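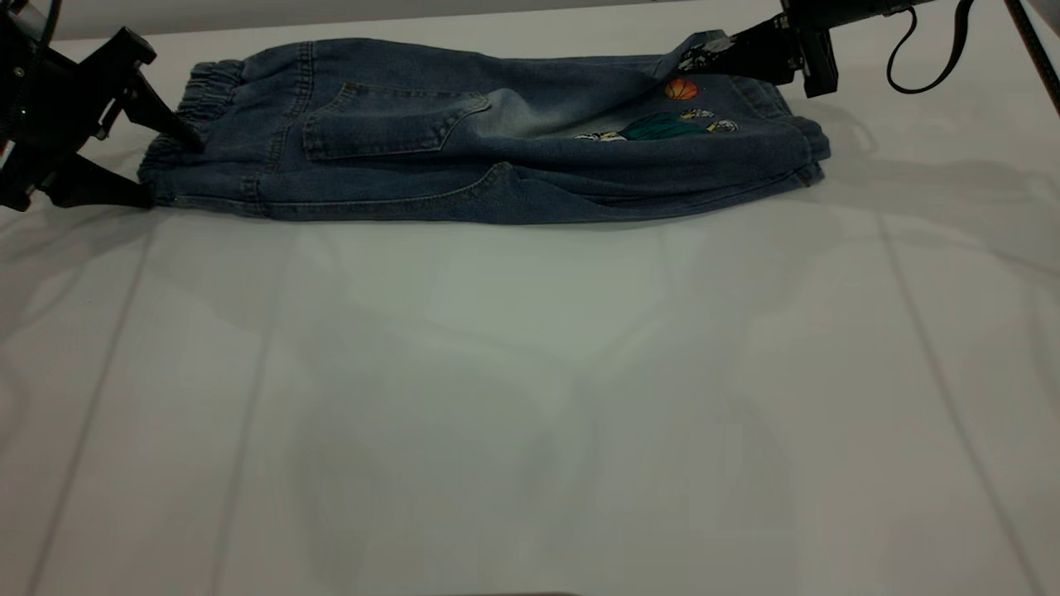 Figure 3. Child's jeans folded lengthwise, with gathered elastic waist, patch pocket and coloured decoration on the leg.

3.2 Folding of children's denim

Children's jeans made up 200 of the 1378 garments sorted at the Vatside clothing exchange in September. They were recorded apart from adult jeans, as the elastic waist behaves differently when the garment is laid down. The gathers draw the top of the panel inwards and the legs tend to spread towards the hems. Sorters were asked to lay one leg over the other, smooth the seat, and only then fold towards the waist.

Printed or sewn decoration was noted separately. In 22 pairs it lay across the fold line and was partly hidden in the finished stack – a point raised by Chien in her earlier notes on shelf display. Faded patches at the knee were treated as part of the finish and were not entered as wear.
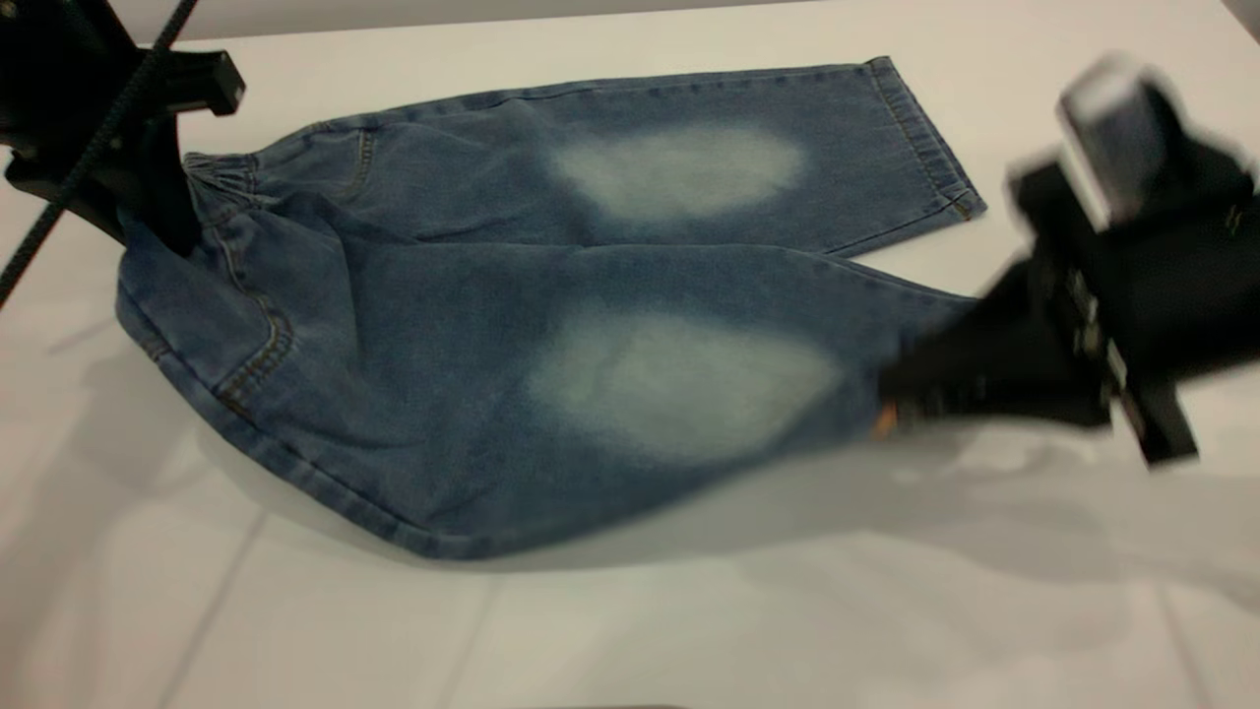 Should children's jeans be folded at the knee?
One fold at the knee is enough for most small sizes, with a second fold used only where the shelf is shallow.

Pairs that slipped open on the shelf were refolded once and entered under the same number.

Related items
Sarıgül, V. – Shelf depth and stack height at Gositz
Chien, C. – Notes on the display of children's clothing
The Edilell sorting tables: a short report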